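Fitted sheets, pocket depth, and why the corners let go

July 25, 2024

I replaced our mattress in December and every fitted sheet in the house stopped fitting. The old mattress was ten inches thick. The new one, a Govach hybrid, is thirteen on the label and measures thirteen and a half at the side panel with a protector on it. Half an inch doesn't sound like much, but it has to be accounted for at both ends of the sheet.

Pocket depth is the number printed on the package, and there is no agreed way to arrive at it. Some makers measure the corner seam from the top panel to the elastic, unstretched. Others pull the elastic flat and measure that. I bought two sets labeled 16 inches. The Kirkegaard corner seam was 15 3/4 inches out of the package. The Trakavance was 14 1/4. Both were queen, both cotton percale.

The number that matters is how much fabric gets underneath. With a 15 3/4 inch seam on a 13 1/2 inch side, 2 1/4 inches is left to turn under. With the Trakavance it's 3/4 of an inch, and at that point the elastic is sitting on the bottom edge of the mattress and will ride up the first time anyone sits on the corner. My working rule is two inches of turn-under after washing. Less than that and I send it back.

After washing is the important part. Percale shrinks more in length than in width, at least in the sets I've measured. I marked a line along the length of the top panel with a laundry pen before the first wash, 30 inches exactly, and measured it again after three warm washes and medium dryer cycles. The Kirkegaard lost 1 1/8 inches over that line. The Trakavance lost 5/8. Scaled to the full 80 inch length, the Kirkegaard gives up three inches, which comes straight out of the turn-under at head and foot. So the deeper sheet ended up the tighter one lengthwise, and I had to start the comparison over.

Elastic comes in two layouts. Corner elastic runs a few inches each side of the seam and the rest of the hem is plain. All-around elastic is what it sounds like. All-around holds better on a thick mattress, but it also pulls the side panels in, and any slack in the top panel shows up as diagonal wrinkles from the corners toward the middle. You can't smooth those out by hand for long. They come back because the tension comes from the hem.
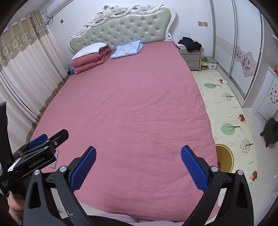

Suspender straps are the usual fix. I tried the Narusari set, four short straps with metal clips, each one crossing under a corner. They work if the hem is double-folded. On a single-fold hem the clip teeth had started to cut the thread by the fourth wash. Plastic clips are gentler and let go sooner.

Order of installation makes some difference. I do the two head corners first, then one foot corner, then lift the last corner of the mattress and bring the sheet to it. Going diagonally, as the Kirkegaard insert recommends, gave me the same result and more walking.

Thread count I've stopped looking at. The Trakavance is sold at 382, a number I've never seen on any other sheet, and I can't feel a difference between it and the 300 it replaced. Fabric weight would be more useful and is almost never printed.

Currently on the bed: the Kirkegaard, one size deeper than the label said I needed, washed cold, line dried. Turn-under is 2 1/4 inches at the foot and slightly less at the head. I'll measure again after ten more washes and add the numbers to the table on the bedding page.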